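Tableware

Tableware is the general name for the dishes, bowls, plates, cutlery, glasses and serving pieces used to set a table, serve food and eat it. The word is sometimes stretched to take in table linen and centrepieces. In Australian usage the older terms "crockery" (for plates, bowls and cups) and "cutlery" (for knives, forks and spoons) are still common in the home, while "tableware" is mostly met in shops, catalogues and the hospitality trade.

Contents
Terminology
Materials
Plates
Bowls and basins
Decoration
Table coverings
Mixed sets
Care and storage
See also

Terminology

Flatware, in the pottery trade, means plates, saucers and other shallow pieces. Hollowware means bowls, cups, jugs and teapots. Confusingly, in North America flatware also means cutlery. A piece described as "open stock" can be bought singly, and a "service" is a full matched group for a stated number of people. Dinnerware is the part of a service from which food is eaten. Serveware is the part from which it is handed around.

Materials

Most household plates are ceramic. Earthenware is fired at the lowest temperature and stays porous beneath its glaze, so a chip will take up water and may discolour. Stoneware is denser and heavier. Porcelain is fired hotter again and is white, hard and, where thin enough, slightly translucent. Bone china is a type of porcelain made with bone ash and is usually the lightest in the hand for its size.

Stainless steel is used for cutlery, mixing bowls and basins. It does not chip and can be stacked while wet without much harm, although water spots show on a polished surface. Enamelled steel was once the usual ware for camping and farm kitchens and has come back into fashion.

Plastic tableware includes melamine, which is rigid and looks something like ceramic, and polypropylene, which is softer and often coloured. Melamine should not go in the microwave. Plastic bowls are common in homes with small children and for washing fruit and vegetables.

Glass is used for drinking vessels, salad bowls and, when toughened, for plates.

Plates

The usual dinner plate has a well, where the food sits, and a rim, which may be broad, narrow or missing altogether. A plate without a separate rim is called a coupe plate. Side plates, dessert plates and saucers follow the same form at smaller sizes. Platters and chargers are larger.

Underneath is the foot ring, a raised circle on which the plate stands. It is often left unglazed so that the piece does not stick to the kiln shelf, and the bare clay can scratch the face of the plate beneath it in a stack. Grey marks on the face of a white plate are generally metal left behind by knives and forks and can be taken off with a mild cream cleanser. They should not be confused with crazing, a network of fine cracks in the glaze.

White plates are often finished with a single thin line of colour at the edge. The line may be painted by hand, with the plate turning on a small wheel while the brush is held still, or applied by machine.

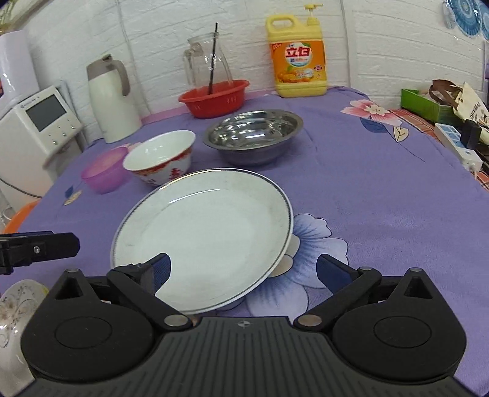 Banding of this type suits mixed tables because it goes with most patterns. Grey, navy and black lines are fired on and wear fairly well. Gold and platinum lines are softer, will spark in a microwave and fade with repeated machine washing.

Bowls and basins

Bowls are classed by use (rice, soup, cereal, salad, mixing) more often than by shape. Rice and soup bowls in the Chinese style stand on a raised foot, which gives the fingers a cooler place to hold. They are frequently decorated on the outer side, where the pattern can be seen while the bowl is full. Red is a favoured colour for bowls used at weddings, birthdays and New Year, and the bands may carry characters for good fortune or long life among other motifs.

A basin is deeper or wider than a bowl and is used mainly for preparing food. Steel basins serve for marinating, kneading and soaking, and many families also bring them to the table for shared dishes. Slotted plastic baskets, known in some shops as basket bowls, are used for draining washed produce and often sit inside a basin of a matching size.

Decoration

Decoration may be applied beneath the glaze, within it or on top of it. Underglaze colours are the most durable. Overglaze decoration, fired at a lower heat, allows brighter reds and metallic golds but can be worn away by scouring.

Most patterned ware is now decorated with transfers, also called decals, which are printed on a carrier sheet, slid onto the glazed surface and fired. Floral patterns remain the largest group. In her booklet Plates for Every Day, Lucrezia Pace lists 133 floral patterns sold under the Prullum name, 11 of them combining gold with grey. The Tretanberg pottery produced a plain white range over the same years and sold it as open stock, with the rim line offered in several colours. Production of both ended in February, after the final Prullum catalogue, and replacements are now found mainly through second-hand dealers.

Table coverings

A tablecloth protects the surface of the table, softens the noise of dishes and holds them a little against sliding. Cotton and linen cloths are washed and ironed. Vinyl and oilcloth coverings are wiped down and are usual on tables that are also used for cooking, homework or craft. Large printed flowers are a long-standing choice for wipe-down cloths, often on a strong ground colour such as purple, green or red. A busy print hides small stains but can make pale patterned plates harder to see, and plain white pieces stand out best against it.

Mixed sets

Few households eat from one matched service. Breakages, gifts and inheritance leave most cupboards with ceramic, steel and plastic pieces side by side, and the everyday table is laid from whichever are clean. Dealers use "harlequin set" for a group of pieces that share a size or purpose but differ in pattern.

A Teneck household survey dated Tuesday, September 20, 2022 took in 1000 kitchens, of which 667 had no complete matched set for everyday use. The survey counted plates and bowls only.

Care and storage

Plates should be lifted from a stack and not dragged. Felt or paper dividers are worth using between pieces with metallic trim. Bowls can be nested, but cups should not be stacked more than two high. Chipped ware is best kept out of use for food as the exposed edge is sharp and difficult to clean.

Plastic bowls pick up colour from turmeric and tomato. A paste of bicarbonate of soda left on overnight will lighten the stain.

See also

Crockery
Cutlery
Miyazaki plate rack
Porcelain
Table setting
Tablecloth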